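Robot Cell Good Practice: What We Wrote, What We Dropped
Student project report, final version
Submitted 2018-08-11 by Teófilo Ccori
13 min read
4 shares · 5 comments

Summary

The job was to write working rules for the shared robot bench. Not safety law, not a full risk assessment, the department has those and they sit in a binder. What was missing was the everyday stuff. Who resets the table, who may reach in and when, what goes in the log, what counts as a failed run. Before this everybody did it their own way and the logs could not be compared.

Result: a rule sheet, one side of paper, plus a longer version with the reasoning. This report covers how we got there and which rules held up. Some did not.

Background

The bench task is tray setting. Two trays, a cloth on each, a bowl and a cup on each. Easy for a person, annoying for an arm. Cloth moves. Cups tip. The layout has to be put back by hand between runs, so a person's hands are in the arm's space many times a session. Most of our rules come out of that one fact.

The project ran from February. Two groups used the bench in that time, Drakora (the tray group, mine) and Mota (grasp planning). They share tables and tools and had two different sets of habits. Drakora logged everything in a spreadsheet. Mota logged in a paper notebook, some pages missing. Neither group wrote down resets at all.

Method

Three sources. First, the binder. Read it all, pulled out anything that touches reset work. Second, sat by the bench and wrote down what people did, with no names. Third, short talks with the users, mostly standing up, mostly while they were waiting for something to load.

Then a draft, tried it, fixed it, tried again. Four drafts total. Draft 1 was too long and people stopped reading at the second page. Draft 2 was shorter but had the rules in the wrong order, with logging before hands, so the important one was in the middle. Draft 3 is close to what we have now.

I wanted a proper before/after comparison and did not get one. The Mota notebook is too patchy. So the results below are partly opinion, marked where they are.

The rules

Rule 1. Hands in means arm held. Before anyone reaches over the table the operator says "hold" out loud, puts the arm in hold, and says "held". Then hands go in. Person reaching says "clear" when done. No nodding, no thumbs up. Nods were the most common thing in my notes and the easiest to misread.

Rule 2. One person resets. If two people reset, each one thinks the other one checked the cups. Pick the person at the start of the session and write it in the log.

Rule 3. Fixed layout, written down. Bowl left, cup right, on both trays. Cloth under. The layout card says which cloth color goes with which cup. If you change it that is a new layout and gets a new letter.

Rule 4. Nothing extra on the table at start. Lids, packing, spare cups, phones. If it is in reach of the gripper it is part of the test wether you meant it or not.

Rule 5. People not working on the run stay back from the table. We argued about distance a lot. Settled on a tape line on the floor, 90 cm from the table edge. One step in and the operator can call it.

Rule 6. Log the reset as well as the run. Time, who, layout letter, anything odd. One line is enough.

Rule 7. A tipped cup is a logged event. Even if the run is fine otherwise. Even if it was a person who tipped it.

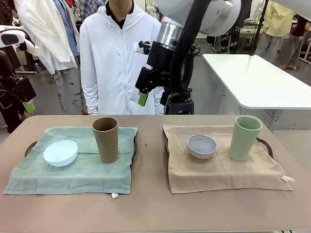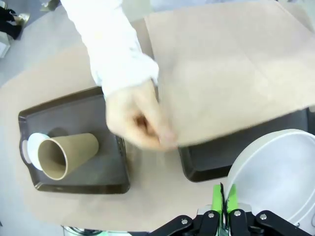
Fig. 1 and 2. Tray bench: Fig. 1, bowl and cup laid out on each cloth. Fig. 2, a hand over the work surface, cup on its side in the left tray.

Notes on the figures

Fig. 1 goes with Rule 3. Green cloth gets the brown cup, beige cloth gets the green cup, and the bowl sits left of the cup on both. Colors are on purpose, a swapped cup shows up right away when you scroll back through pictures. With all-white items we could not tell a swap from a correct run without zooming in.

It also bears on Rule 5. There is a person standing right behind the table in that one and more people further back in the room. The room is shared and it is going to be like that. The rule has to work in a room with people in it.

Fig. 2 goes with Rules 1, 4 and 7. Cardboard sheet over the right-hand tray, a hand just above the edge of the sheet, gripper fingers close to the bowl at the bottom. You cannot read the arm state off a picture. Held and moving look the same in a single shot, and that is the whole case for saying it out loud and writing it down. There is a small round white item by the cup too, a lid or disc, and Rule 4 wants that kind of thing either on the layout card or off the table.

The wrist view is better than the fixed view for checking tipped cups. The fixed view is better for checking where people are. We ask for both in the log now.

What happened with each rule

Rule 1 – worked, after a bad start. People felt silly saying it. After a week or so it was normal. One person still said "okay" in place of "clear", so we added a line that only the three words count.

Rule 2 – worked. Cheapest rule on the list.

Rule 3 – worked for Drakora. Mota do not use trays much, they asked for an exception for loose objects. Granted, but they still need a letter for each layout.

Rule 4 – half. Packing material is the problem. Cardboard comes in with new items and ends up staying. We put a bin next to the bench and it helped some.

Rule 5 – half. Tape line gets ignored when the room is full. My opinion, the line is right and the room is too small. Moving the spare table would help more than any wording.

Rule 6 – worked once it was one line. The first form had a dozen boxes and got filled in for two sessions.

Rule 7 – disputed. See below.

The tipped cup argument

Drakora wanted every tipped cup logged. Mota said that is noise, cups tip during reset all the time and it says nothing about the arm. Fair point. But if only arm tips are logged then someone has to decide who tipped it, afterwards, from memory. And people are kind to their own code.

Compromise: log all, with a one letter cause. A for arm, P for person, U for unknown. U is allowed and no one gets asked to explain it. That last part mattered more then I expected. Once U was okay, people stopped guessing.

Log format

Kept very plain. One row per event, in this order: time, event (run, reset, tip, stop), who, layout letter, cause letter if needed, comment. File is plain text. When it hits 1000 rows start a new one, the old laptop gets slow past that. Mota's notebook got typed in up to the point where pages are missing.

Tried a logging tool from Brorard for a short while. Nice charts, but needed a login each time and the session times out mid reset. Gloves off, type password, gloves on. Dropped it.

Comparing with the other lab

Zallenetti, the lab across the courtyard, has a similar bench and let me read their rule sheet. Longer than ours. Theirs has a fence, ours does not, so half of it does not carry over. Took two things from it: the spoken "clear", and the idea that the newest person in the room can stop a run without giving a reason. We have not written the second one as a numbered rule yet, it is a sentence at the top of the sheet. Should probaly be Rule 0.

Limits

Small group of users, all students, all know each other. Visitors were not covered. Neither was night use, when only one person may be there and Rule 1 makes no sense as written (who are you saying "hold" to?). For now the sheet says no resets alone. Not everybody likes that.

No real before data, as said.

I also wrote the rules and watched how people followed them, same person doing both. They knew why I was sitting there.

To do for whoever takes this over

– Write a visitor version, shorter, big type.
– Decide on Rule 0.
– Redo the tape, it is peeling at the corner by the door.
– Get Mota off the notebook.
– Check the layout card against what is on the table. Cards are at letter F, I have seen a G in the log and there is no G.
– Wrist view pictures: agree how long they are kept. Hands show up in them. Ask before using any outside the lab.

The rule sheet is taped to the bench and the long version is in the shared folder under "bench rules", draft 4. Ignore the file called final.

Contact: project office, robot bench group | © 2018 student project reports | Back to top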